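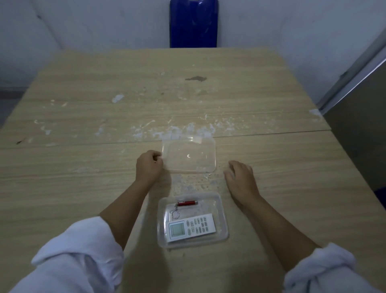 Movari – Cell Safety Meeting
Tue 2 October

Present: Farzad Nazari (chair), Ravindra Nishad, Ehsan Soltani, Manouchehr Ranjbar
Apologies: Manouchehr Ghorbani

1. Minutes of last meeting
Agreed. One correction: the spare light curtain is stored at Ravier, not Bashir.

2. Arm stop on the packing cell
Ravindra reported that the Futell arm did not stop when the gate was opened during the night shift. It finished its move and put down the part before power dropped – over 4 seconds. No one was inside the fence and no one was hurt. The cell has been locked out since.

Ehsan pulled the log. The gate switch opened on time, but only one of the two channels reached the safety relay. The other had been bridged at the terminal block, and the bridge is not on any drawing. Ranjbar thinks it dates from the rewiring in February. There is no work order for it.

Farzad asked why the monthly check missed it. The check sheet only asks whether the arm stops, not how long it takes, and the check is done with the arm at home position.

Actions:
Ehsan to remove the bridge, test both channels separately and write up the result.
Ranjbar to open the terminal boxes on the other 2 cells and look for the same thing.
Ravindra to add a stop time and a moving test to the check sheet.
The cell stays locked out until Farzad signs it back in.

3. Hand packing
Work continues by hand at the tables while the cell is down. Ravindra said output is lower but orders are going out. Ranjbar asked for a second person on late shift. Farzad to ask Ghorbani.

4. Key cabinet
Key 23 still missing. Carried over.

Next meeting: when Ehsan has the test results.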